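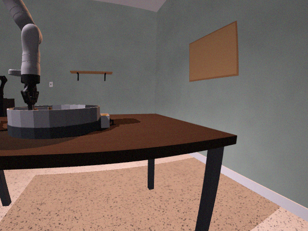 Every family I know has a place where stuff lands. Keys, mail, coupons, the screw that fell out of something in July and has to be kept forever. At my house it was a drawer for years, then two drawers, and then my wife asked (very nicely!) why we owned a kitchen with no room for forks. I've come around to thinking the drawer is the problem. Give me one big round container on a brown table, out in the open, where everybody has to walk past it, and I promise you'll lose fewer things.

I know this isn't what the tidy people want to hear. I read a whole book of theirs last winter and bought the Dollemora system, which is 13 little trays that nest inside each other, with labels. I labeled them all. "Batteries, small." "Batteries, other." I loved it for most of a month, and then one evening I dropped a receipt into "Batteries, other" and the spell was broken. The kids had never believed in it in the first place.

My neighbor Siyabonga Adams has a Trimon cabinet in his garage with 106 compartments, and he swears he can find any washer in it blindfolded. Maybe he can. He lives alone. Try it with three teenagers and a dog who eats tape. 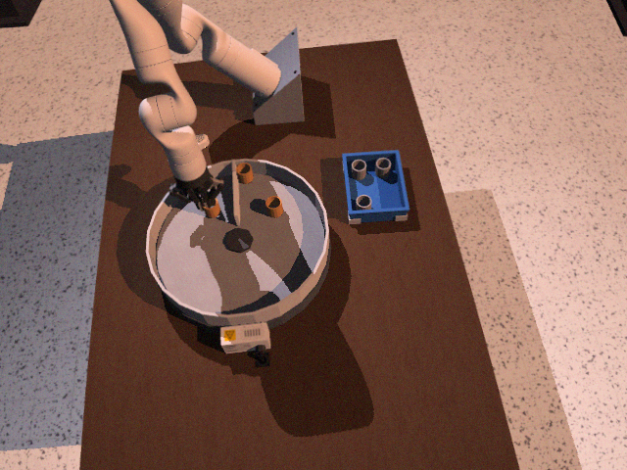

A round tray on a dark table. Plenty of room around it, too.

What I like about one big shared dish is that it's rude. It sits there getting fuller, and you can't pretend it isn't. A drawer lets you shut the mess away and feel like a grown-up, and that's how I ended up with over 40 dead pens. I tested them one by one on the back of an envelope — it took an entire ball game. The good ones went in the dish.

People say it looks sloppy. Sure, a little. My sister says guests will judge me, and I say guests who come to our place on Baird Street already have to climb over hockey bags to reach the couch. The dish is the least of it.
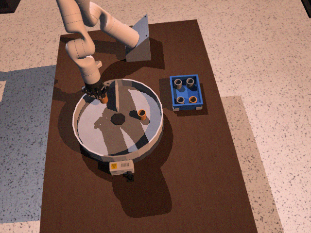
A tall rim helps when the thing you drop in is small and likes to roll.

There has to be one rule, though, or you've just made a drawer with no lid. Ours is that the dish gets tipped out before dinner on the first of the month, and whatever you don't claim goes in the trash or over to the swap shelf at the Lellurum laundromat. We've missed a couple of months. Nothing terrible came of it, except that we owned two identical tape measures for a while and each of us thought the other one was lying.

I still have the trays, by the way. If you want them, come get them, labels and all.

6 min read
3,000 shares
40 comments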